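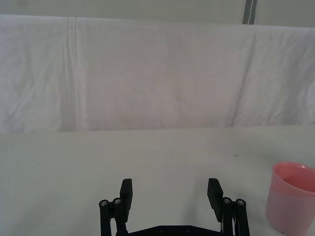 Pistine reckons the pivot bolts are the first thing to check, and I'd go along with that. If one finger pad lags the other on closing, you've usually got a bolt that has been done up too tight after a clean. Back each one off until the linkage swings under its own weight, then nip it up a hair.

Brurberg
Posted August 25, 2019
They're the socket head ones, two a side. I did all four on Friday with a hand key and no threadlocker. The left side still feels stiffer than the right. Cell has done almost 700 cycles since the last service.

Sotomayor
No threadlocker is your next problem. Ours walked out at 133 cycles when we left them dry. Use the low strength stuff, one drop, and keep it off the pivot faces.

Pistine
Disagree on that one. Anything liquid near those pivots creeps, and then you're pulling the whole linkage apart to clean it out. I run them dry and put a paint pen line across the head and the housing. Takes a minute each morning to see if one has moved.

Sotomayor
A paint line tells you it's loose. It doesn't stop it coming loose.

Mikia
Before anyone strips anything – Brurberg, have you re-zeroed the open position since Friday? If you touched the linkage you need to run the full open and close again with nothing between the pads. Otherwise the controller is still working off the old end stops and it'll look like a stiff side when it isn't.

Brurberg
Didn't re-zero. Will do that first. Do you move the cups out of reach or leave them?

Mikia
Clear anything the fingers could reach. Speed down, three full strokes, save, power cycle. Then pick a plastic cup up by the wall and watch whether it shifts sideways as the pads meet. If it does, one side is arriving early and you're back to the bolts.

Pistine
And check the cable by the right linkage while you're down there. It needs enough slack at full open. Ours was tied too short and dragged on that side for weeks.

Brurberg
Ta. I'll re-zero, then check the cable, then bolts if it still pulls. Leaving the threadlocker argument to you two.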